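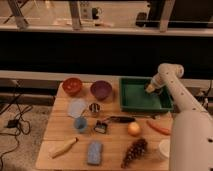

Laborbesuch bei Farus, 14. Februar

Der Standort Tavbridge ist seit September für Besuchergruppen geöffnet. Wir waren mit 18 Teilnehmern dort, zwei Stunden waren angesetzt, am Ende wurden es knapp drei. Thema war die Aufzeichnung von Greifdemonstrationen für ein lernendes System. Intern läuft das Vorhaben unter dem Namen Lendudetti.

Aufgezeichnet wird an einem Holztisch mit einarmigem Aufbau. Die Aufgabenfamilie heißt im Protokoll »Ablage und Entnahme, gemischte Objekte«. Auf dem Tisch liegen Haushaltsgegenstände und Lebensmittelattrappen durcheinander, dazu zwei Schalen und eine grüne Wanne. Eine Episode besteht aus einer einzelnen Anweisung und der zugehörigen Bewegung. Gespeichert werden Gelenkwinkel, Greiferzustand, Kamerabilder und der Anweisungstext in zwei Sprachen.

Die Steuerung erfolgt durch Fernführung. Ein Bediener gibt die Bewegung vor, der Arm folgt, das System schreibt mit. Eine Episode darf höchstens 60 Sekunden dauern, danach bricht die Software ab und markiert den Versuch als unvollständig. Unvollständige Versuche werden aufbewahrt, gehen aber getrennt in die Auswertung ein. Bis zum Tag unseres Besuchs lagen für diese Aufgabenfamilie 657 freigegebene Episoden vor.
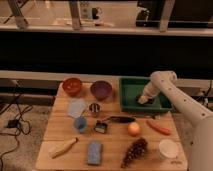
Greifer über der grünen Wanne, links daneben die beiden Schalen an der hinteren Tischkante.

Ausführlich diskutiert wurde die Objektanordnung. Farus gibt 28 Ausgangslagen vor, zwischen denen nach festem Plan gewechselt wird. Kleine Abweichungen innerhalb einer Lage sind zulässig und erwünscht, solange jedes Objekt in seiner Zone bleibt. Auf die Frage nach völlig zufälligen Anordnungen hieß es, man habe das versucht und wieder verworfen: Die Bediener legten unbewusst immer ähnliche Muster.

Die Freigabe erfolgt zweistufig. Zuerst prüft ein Skript auf Bildausfälle und Sprünge in den Gelenkdaten, dann sieht eine zweite Person die Aufnahme durch und vergleicht sie mit dem Anweisungstext. Häufigster Ablehnungsgrund sind nach Auskunft des Teams falsch benannte Objekte, vor allem bei den Attrappen. Die Bezeichnungen stammen aus einer Liste, die der Projektpartner Tsuchiya pflegt.

Offen blieb, wie gut sich die Daten auf andere Tischhöhen übertragen lassen. Messwerte dazu wurden nicht gezeigt. Die Vortragsfolien gehen den Teilnehmern per E-Mail zu.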